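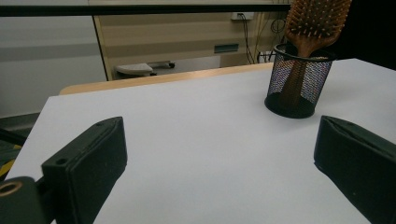 Fingers open, brush in the mesh cup.

Aug 3, 2022 – gripper station, Hindivness setup

Went over both hand-held grippers before the afternoon block. Finger faces have scuffs and some dust, so I wiped them with a dry cloth and checked the screws. One on the left unit took a quarter turn. Faces still close flat, no need to swap them yet. The last set went on in April and Talha wants them changed at 3,000 closes. The log says we are well short of that.

Cable strain was the other thing. Junaid had two dropouts yesterday when he reached across the board. I moved the tie 15 mm back from the plug on each side and left more slack along the forearm – no dropouts so far, but I only ran 3 short tests.

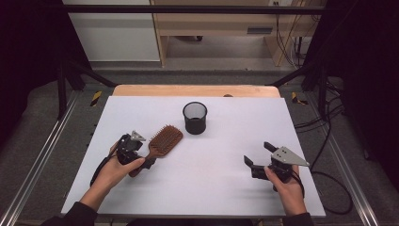

Left gripper closed on the brush, right one open. Cables run back along the forearms.

The brush handle is a fair test for grip since it is smooth and likes to turn. Trial 106 is the first one with the new tie position.

To do: order spare finger screws from Bedoven, ask Nandini if the cable coil on the floor can go behind the rail.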